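仿真里腕部相机的视角怎么定?平行夹爪两种安装位对比

grestby_07 楼主
最近在仿真里给一台七轴臂配平行夹爪,腕部相机试了两种安装位,把结果贴出来,请各位挑毛病。

环境是带家具的室内房间,物体用的是简单几何加贴图。夹爪是两指平行,指面灰色,掌部黑色。控制器用 Flidero 的笛卡尔阻抗模式,策略只吃腕部 RGB,不给深度。

方案 A:相机放在掌部后方,沿手指方向看出去,两根手指都在视野里。
方案 B:相机偏置到侧面,抬高,只能看到一侧指尖。

每个方案各跑 300 次抓取,起始位姿随机,目标物和光照的随机种子相同。A 的失败多数出在接近段,B 的失败多数出在闭合段。总成功率差别不大,所以我更关心失败类型。

A 的问题是掌部占画面太多。手腕一旦往上翻,画面下部几乎都是黑的,有效像素损失明显。

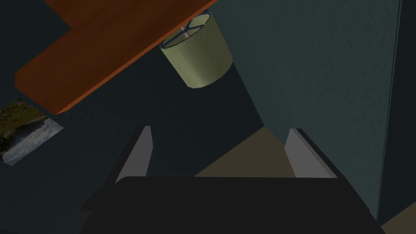
我试过把相机沿掌部法向前移,遮挡减轻了,但手指根部出了视野,闭合时只剩指尖那一段可以参考,策略对开口宽度的估计变差。目前停在折中的位置,视场角没有动。

想问两点:一是遮挡部分要不要直接做掩膜;二是手腕上翻的姿态要不要从采样里剔掉。

Bastar 2楼
先别剔。上翻姿态在实机上一样会出现,比如从层板下面取东西。训练时没见过,部署时手臂一进这个区域就乱走。我这边吃过亏,剔除之后仿真曲线很好看,上机第一天就撞限位。

掩膜我投反对票。手指和掌部在图像里位置基本固定,网络自己会学着忽略,手工抠掉反而丢了接触时的阴影信息。

灰度偏移 3楼
不同意楼上关于掩膜的说法。阴影信息在实机上有用,在仿真里要看渲染器。楼主这种平涂风格,接触阴影基本不可信,网络学到的是渲染器的习惯。我会把掌部区域填常数,手指保留。

另外请楼主说明一下,300 次是同一个检查点跑的,还是几个检查点混在一起?

grestby_07 楼主
同一个检查点。训练集 2,394 条轨迹,A 和 B 共用同一套动作数据,只重新渲染图像,所以两边的动作分布一致。

补充一点:上翻姿态基本都来自随机起始位姿,专家轨迹里很少。

Bastar 5楼
那问题就清楚一半了。动作数据是共用的,专家控制时又不看腕部图像,A 和 B 的差别只剩观测。接近段失败应该先查背景:手腕上翻以后画面里是墙面和高处的东西,目标根本不在视野里,单帧输入没法判断该往哪转。你加几帧历史试试,或者把关节角拼进去。

Divya Mudaliar 6楼
我们组做过类似对比,夹爪型号不同,结论仅供参考。

1. 本体感知一定要加。只吃腕部 RGB 时,上翻姿态下的动作方差很大,加入关节角后明显收敛。
2. 掩膜与不掩膜,在仿真里没有测出稳定差异。实机上填常数的版本对夹爪外壳换色更不敏感。
3. 相机外参要做随机扰动。支架拆装一次,角度就回不到原位,这个误差比安装位 A、B 之间的选择更影响结果。

第 3 点建议优先做。

灰度偏移 7楼
6楼第 2 条和我的经验一致。第 3 条有保留:扰动给大了,策略对开口宽度的估计会一起变差,楼主现在正好卡在这里。平移和旋转要分开给,旋转小一点。

Thomas滤波 8楼
换个角度。为什么一定要二选一?固定视角加一个腕部视角,接近段靠固定相机,闭合段靠腕部相机,你那两类失败都能压下去。多一路图像的开销,控制频率不高的话可以接受。

grestby_07 楼主
回8楼:项目限制,实机侧没有固定机位,底座是移动的。仿真里加了也带不过去。

回7楼:平移旋转分开给,这个我之前没做,用的是同一个系数,回头改。

Bastar 10楼
移动底座的话固定机位确实不用想了。可以把相机挂在小臂上,视野比腕部稳定,跟着底座走。缺点是线缆。

Thomas滤波 11楼
小臂位我试过,夹爪旋转时会自遮挡,近距离看不到指尖,闭合段还是要靠腕部那一路。

grestby_07 楼主
目前的安排:
A 位加关节角,不掩膜,作为基线;
A 位加关节角,掌部填常数;
两组都加外参扰动,平移和旋转分开设系数;
起始位姿不剔除,上翻姿态单独统计成功率。

每组 700 次,周日晚上挂上去跑。B 位先放一放,指尖只看得到一侧,闭合段的失败我暂时没有好办法。

灰度偏移 13楼
上翻那部分的统计请把“目标初始不可见”和“目标可见但被掌部挡住”分开记。混在一起的话,掩膜那组的数没法看。

grestby_07 楼主
可以,分割图里能直接取到,我在日志里加两个字段。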